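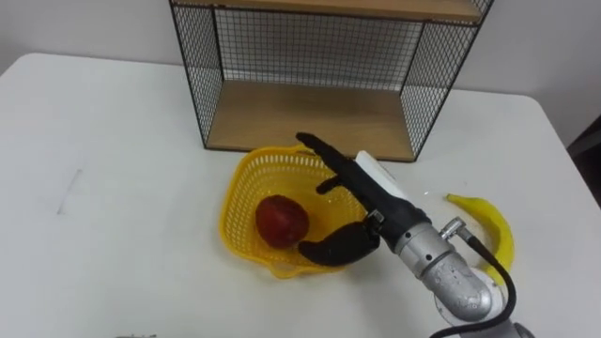
楼主：半勺豆瓣　发表于 2019-08-02　版块：租房与小家　浏览 2996

标题：在家上班第三个月，桌子到底该靠墙还是靠窗？吵不动了来问问大家

先说情况。我和我对象租的一室一厅，客厅不大，我从三月开始基本不去公司了，在家接翻译的活儿，一天坐七八个小时。桌子现在是贴着白墙放的，桌子靠墙那头立了个黑网格的木板小架子，坐下来眼前就是架子和墙。

我想把桌子挪到窗边去。我对象死活不同意，理由一大堆：窗边晒、冬天漏风、屏幕反光、窗帘没法拉。他觉得对着墙才能专心。可我现在每天下午三点以后脑子就是糊的，抬头是墙，低头是稿子，人都要坐傻了！

另外还纠结要不要换把椅子。看了Plerlow的一把，2000块，心疼得不行。现在坐的是餐椅，垫了两个垫子，腰还是酸。

大家都怎么摆的？有没有从靠墙搬到靠窗又搬回来的？

——————————
1楼　阿木不吃香菜
我就是搬过去又搬回来的那个哈哈哈。去年夏天朝西的窗户，下午四点太阳直接怼脸上，我戴着帽子在屋里干活，我妈视频的时候以为我在外地旅游。先看你家窗户朝哪边再说。

——————————
2楼　Ctibor Mikuš
我在国内住了很多年，中文打得不好请原谅。我的经验是桌子不要正对窗，也不要背对窗，侧着放，光从左边来（如果你右手写字）。这是我爷爷教我的，他画图纸的。对着窗屏幕后面太亮，眼睛很累；背对窗就反光。侧着最好，墙和窗都有了，你们两个人也不用吵架。

——————————
3楼　半勺豆瓣（楼主）
回复1楼：朝东南！上午有太阳，下午就没了。
回复2楼：中文比我打得好好吗……侧着放我们想过，但是那样桌子会伸出来一截，去阳台晾衣服得侧着身子过。我对象的原话是“你想每天被桌角撞一次胯骨吗”。

——————————
4楼　老郑在郊区
我站你对象。靠墙。
窗边那是喝茶的地方，不是干活的地方。我在窗边坐过半年，楼下谁家狗叫什么名字、几点遛，我门儿清，稿子一篇没写完。你说对着墙傻，那是活儿本身傻，换哪儿都一样。

——————————
5楼　小满满满
楼上太武断了吧？我做账的，对着墙坐了两年，后来颈椎不行去看，大夫就说你得经常看远处。墙离你那么近，你往哪儿看远处？我现在靠窗，累了就看对面楼顶，真的舒服很多。狗叫什么名字我也知道，知道怎么了，它叫馒头，很可爱。

——————————
6楼　老郑在郊区
回复5楼：看远处你站起来走到窗户跟前看啊，还顺便活动腿。坐着看和站着看，哪个对颈椎好？

——————————
7楼　小满满满
回复6楼：您说得都对，可人忙起来就是不会站起来的呀。

——————————
8楼　青椒酿豆腐
别吵别吵，说椅子。2000块的椅子，我觉得值，一天坐八小时的东西不值得花钱，什么值得？但是千万去店里坐！我当年网上买了一把Oravec的，照片里看着特别高级，到了一坐，扶手的高度刚好卡在桌板底下，推不进去，只能永远离桌子一拳远。退货运费207，我咬咬牙没退，现在它在卧室里挂衣服。

——————————
9楼　阿木不吃香菜
回复8楼：谁家没有一把挂衣服的椅子呢。

——————————
10楼　半勺豆瓣（楼主）
回复8楼：207的运费！！那我一定去店里坐。我们这边只有Zakville商场里有一家，周末人多得要排队坐椅子，服务员还站旁边看着你，我脸皮薄，坐十秒就站起来了。

——————————
11楼　青椒酿豆腐
至少坐十五分钟，带本书去。服务员看你就让他看。还有带把卷尺，先把自己桌子底下的高度量好写在手机里，扶手能不能进去现场就知道了。

——————————
12楼　今天也没交稿
同行路过。我跟你一样是翻译，说点不一样的：下午三点脑子糊，跟墙关系不大，是吃饭的问题。我以前中午一大碗面，吃完必糊。现在中午少吃，三点再吃点东西，糊的时间短多了。你可以先试这个，不花钱也不用搬桌子。
再有就是灯。靠墙的话顶灯一般在你背后，手和脑袋的影子全落在稿子上，时间长了特别累，自己还意识不到。我加了一盏Pillivex的夹子灯，夹在桌子侧边，晚上好很多。

——————————
13楼　半勺豆瓣（楼主）
回复12楼：被你说中了，中午真的是面……而且是大碗。灯的事我刚才特意坐下看了一眼，写字的时候还真有影子，我居然一直没发现。夹架子上行吗？

——————————
14楼　今天也没交稿
我不建议夹架子上，我那个架子一夹就往前栽，灯头重。夹桌边稳当。当然你那个要是够沉另说，先用手扶着试试，别一松手就走开。

——————————
15楼　老郑在郊区
架子我多说一句。桌上放架子，越放越多，这是规律。我老婆那张桌子原来也说“就放几本书”，现在上头有三盆多肉、一罐纽扣、去年的台历，她写字的地方就剩巴掌大一块。要是觉得眼前堵得慌，先把架子挪到侧面去，桌子不用动。

——————————
16楼　小满满满
难得同意老郑一回。先挪架子，试一个礼拜。墙上空出来还能贴张画或者挂个地图，看着也没那么闷。

——————————
17楼　Ctibor Mikuš
地图好！我墙上是一张很旧的铁路图，打电话的时候我就在上面“坐火车”。但是我还是觉得侧着放最好。桌角可以包一下，药店卖的那种软绷带都可以，撞了不疼。

——————————
18楼　阿木不吃香菜
用绷带包桌角哈哈哈哈，家里来客人以为桌子受伤了。

——————————
19楼　柚子皮别扔
我来投靠窗一票。冬天漏风可以贴密封条，几块钱一卷，自己就能贴，贴之前把窗框擦干净，不然过几天全卷起来。夏天挂个纱帘，光是柔的，屏幕也不怎么反。你对象说的那几条都有办法治，他可能就是懒得搬（别告诉他我说的）。

——————————
20楼　半勺豆瓣（楼主）
他就坐我旁边看帖呢，他说他不懒，他是“审慎”。

商量了一下，先这么办：架子这周末挪到侧面，中午的面换小碗（我自己提的，很悲壮），灯先买一盏。桌子挪不挪，等试完再说。他同意如果我还是难受，就侧着放一个月，桌角他负责包。椅子等我攒够胆子去Zakville坐满十五分钟。

——————————
21楼　老郑在郊区
一个月以后你肯定还是靠墙，我等着。

——————————
22楼　小满满满
我赌靠窗，赌一碗面，大碗的。

——————————
23楼　青椒酿豆腐
椅子坐完记得回来说扶手高度啊，我也想换了，卧室那把衣服挂满了。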